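Skellport Hand-Held Gripper Pair: Build and Set-Up Guide
Section 4. Table Set-Up and First Recording

Read Section 3 (wiring and jaw adjustment) before starting. The steps below assume that both grippers are assembled, the marker cubes are fixed to the bodies, and the jaw pads have been glued and left to cure overnight.

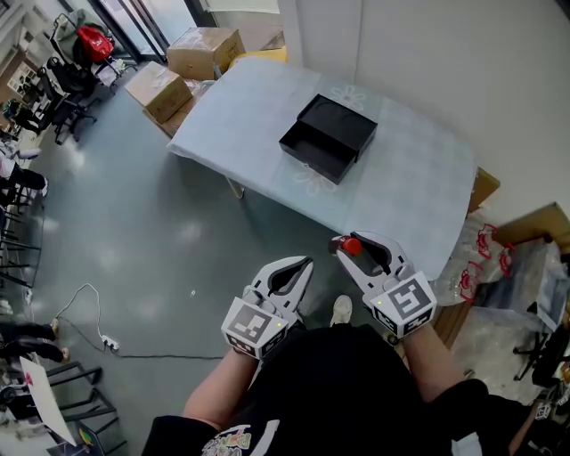
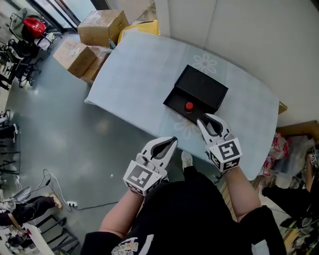 Figures 4-1 and 4-2. Two-handed work with the marker cubes fitted. First figure: drawer box and small bottle. Second figure: box with lid open and red button.

4.1 Work area

1. Place the table so that the operator can reach the whole task area with both elbows slightly bent. Leave floor space in front of the operator's knees. Both grippers are brought down there between takes.

2. Cover the table top if it is glossy. A thin cloth with a faint pattern is acceptable. Do not use a cloth with a bold checked pattern, as high-contrast squares can be picked up as false markers.

3. Route all power cables away from the operator's feet.

4. Check the light. If the room has a window or a glass door, take a short test clip and look for glare on the marker faces. Matte lamination film reduces glare. Clear packing tape makes it worse and must not be used over the markers.

NOTE: Background objects do not need to be cleared from the room. They should stay where they are during a session. If a large object has to be moved, stop, move it, and start a new file.

4.2 Gripper check

5. Switch on the left gripper, then the right.

6. Close each jaw fully by hand and release it. The fingers must return to the open position without help. If a finger sticks, loosen the pivot screw by a quarter turn and repeat.

7. Inspect the inner pads. Replace any pad that has lifted at the tip.

8. Press lightly on each marker cube. There must be no play between the cube and the body. A loose cube shifts the calculated jaw position, and the error is not visible in the preview.

CAUTION: Keep fingers out of the linkage behind the jaws. The return spring is strong enough to pinch skin.

4.3 Calibration

9. Open the Potarix logger and select New Session.

10. Hold both grippers in front of the camera with at least one marker face of each cube toward it. Keep still until the logger shows both IDs.

11. Open and close each jaw five times at an even speed. The logger stores the widest and narrowest readings.

12. Turn each wrist slowly left and right. If an ID drops out and does not come back, clean the marker face with a dry cloth and repeat from step 10.

The logger collects 300 samples per gripper in this step. A lower total means that frames were lost. Check the USB lead first, then the free disk space.

4.4 Objects and tasks

13. Start with one object that can be held in a single jaw, such as a small bottle with a cap. Keep its weight under 70 g for the first session.

14. Add one fixed object with a moving part. A drawer, a hinged lid, or a push button is suitable. If the object slides when pulled, hold it with the second gripper or put a rubber mat under it.

15. Approach buttons with the jaw tips, and press straight down. Do not strike the button with the side of a finger. The printed fingers are weak in that direction.

16. Record each task as a separate file. Begin and end every take with both jaws open and empty.

NOTE: Files larger than 2200 MB are split by the logger. Both parts must be kept in the same folder or the import will fail.

4.5 After the session

17. Switch off both grippers before unplugging the charger lead.

18. Copy the session folder to the shared drive and write the gripper numbers in the log sheet.

19. Check the cycle counter. Pivot bushings are to be changed after 3000 cycles. Spares are in the Firkar parts drawer, second from the top.

Revision notes
Aug 17, 2025: Steps 6 and 15 rewritten after two broken fingers (T. Zavala). Limit in step 13 added by A. Agyeman.
March: First issue.

Continue with Section 5, Importing Recordings.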